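Ticket 458: la impresora de etiquetas del almacén Hondside salta una etiqueta de cada dos
Estado: resuelto. Prioridad: media. Abierto por: Mpho Moodley
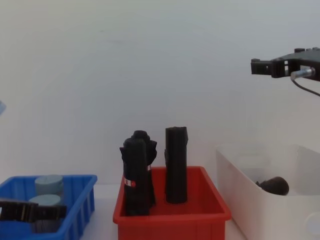 ¿Por qué sale una etiqueta en blanco después de cada etiqueta impresa?
La longitud de página definida en el controlador supera la longitud física de la etiqueta, y la impresora avanza hasta el siguiente hueco para completar la página.

Entorno
Impresora térmica directa Piltus, conexión USB. Programa de inventario Zostness. Rollo de etiquetas con hueco, 59 x 40 mm, proveedor Swanepoel.

Síntoma
Desde el cambio de rollo, cada trabajo consume el doble de etiquetas. El texto sale completo y centrado. El código de barras se lee bien. No hay mensajes de error ni en el panel ni en la cola de impresión.

Registro
jue. 31 de marzo, 09:12. Se reinicia la impresora y se vacía la cola. Sin cambios.
09:20. Se limpia el sensor de hueco con alcohol isopropílico. Sin cambios.
09:34. Calibración manual (botón de avance pulsado hasta el segundo parpadeo). La impresora detecta 40 mm. El avance con el botón es correcto, una etiqueta por pulsación. Se descarta fallo del sensor.
09:41. Impresión de la página de prueba interna: correcta. El problema queda del lado del equipo.
09:50. En las preferencias del controlador figura el formato 59 x 80 mm, heredado del rollo anterior. Se crea un formato nuevo de 59 x 40 mm y se marca como predeterminado.
09:53. Prueba desde el bloc de notas: correcta. Prueba desde Zostness: sigue saltando.
10:05. Zostness guarda el tamaño dentro de cada plantilla y no consulta el predeterminado del controlador. Se edita la plantilla "Ubicación estante" y se vuelve a guardar.
10:08. Tirada de prueba desde Zostness: correcta.

Pendiente
Las plantillas "Caja" y "Devolución" conservan el alto de 80 mm. Moodley las modifica antes de la próxima tirada. El formato antiguo no se borra del controlador, quedan unos 12 rollos de ese tamaño.

Nota para casos similares
Si el avance con el botón también salta etiquetas, repetir la calibración y comprobar en el controlador que el tipo de soporte sea "con hueco" y no "continuo".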